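How to oil a wooden table top

I do this work two times in a year, in January and again before the summer. You need a clean table, a soft cotton cloth, fine sandpaper and 200 ml of oil for wood. I use the one from Vasseur, but other oils are also good.

First wash the top with a little soap and let it dry for one night. Then sand it by hand, always in the direction of the grain. If you go across, the scratches will show very much after the oil.

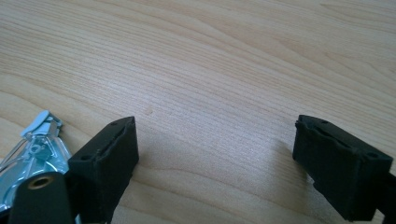
Light wood with a wavy grain. Follow the curves with your hand.

Remove all the dust with a dry brush, and after with a cloth. Pour a small quantity of oil in the middle and spread it thin. Wait 15 minutes, then wipe off what the wood did not drink. The second coat comes the next day, in the same manner.

Do not put hot cups on the table for seven days. Please lay the used cloths flat outside to dry, they can take fire by themselves when they are in a ball.

For old varnish you must first read my other page, the method is different.

Lucienne Jacquet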